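Nurnositz Opens Its Old Ferry Path to Walkers Again

The lakeside village of Nurnositz will open its old ferry path again this Thursday, after two winters in which visitors could walk only the first part of it. The path follows the water from the village landing to the chapel on the hill, and for many years it was the main reason why people stopped here at all and did not drive on to the bigger resorts in the south.

The path was closed when a piece of the bank slid into the lake and took the wooden railing with it. The repair was slow. Stone had to come by boat, as the lane behind the houses is too narrow for a truck, and the work stopped each year from November until the ice was gone. In total 900 meters of the path have a new surface, and the steps below the chapel were built again from the beginning. There are 179 of them, so visitors who have trouble with their knees may prefer to go up by the road and come down by the same way.

Joaquim Caldeira, who runs the small tourist office next to the landing, told us that the village is ready for guests but does not expect a crowd. "People ask me by telephone if everything is finished," he said. "I tell them the path is finished. The café at the top is not finished. Please bring water."

The café, called Canpolat after the family that owns it, should open later in the season. Until then there is only the bakery in the village, and it closes at one in the afternoon.

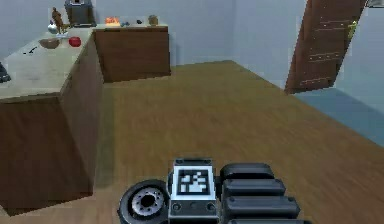 For those who want to stay the night, the choice is still small. The village has 61 beds in guesthouses and private rooms, and most of them are in the upper street, where the houses have slate roofs and very deep gardens. Two guesthouses offer apartments with a kitchen, which can be rented for three nights or longer. Prices did not change from last year, but the visitor tax is now paid at the tourist office and not to the landlord. Caldeira asks guests to come with their passport or identity card, also the children.

The boat service has changed more. The company Clonent, which took over the line in spring, will run four boats a day in each direction between Nurnositz and the railway town on the opposite shore. The first one leaves the village at 7:40 in the morning and the last one comes back at 6:15 in the evening. Bicycles are allowed on the two boats in the middle of the day, but not on the first and the last. Tickets are sold on board, and the crew takes cards. Dogs travel free of charge and must be on a leash.

Drivers should know that the parking area at the landing is now for residents only. Visitors leave the car on the field at the entrance of the village and walk down, which takes ten minutes. In rainy weeks this field can be soft, and a second parking area is prepared behind the fire station.

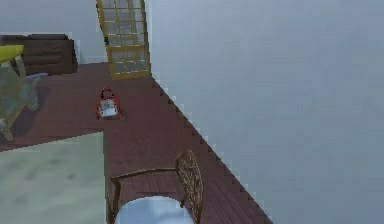 The chapel itself stands at 762 meters above the sea and is the oldest building of the parish. It is open from ten to four, except during services. Inside there is a painted ceiling with fishermen and their nets, a little faded on the north side. The key for the tower is given out at the tourist office against a small deposit. On a clear day you can see from the tower the whole length of the lake, as far as the quarry at Bruteteck, where the stone for the new steps was cut.

From the chapel, walkers can continue through the beech forest and arrive again in the village after a little over two hours. This part is marked with yellow signs and was never closed. It is not difficult, but after rain the roots are slippery and good shoes are recommended. Baby carriages can be used only on the lower part of the path, up to the boathouse.

On Thursday the mayor will open the path at eleven o'clock at the landing. The brass band of the village will play, and the bakery will stay open until five for this one day. If the weather is bad, the band will play in the fire station, but the path will be opened in any case. Free maps in three languages are available at the tourist office, which is open every day except Monday.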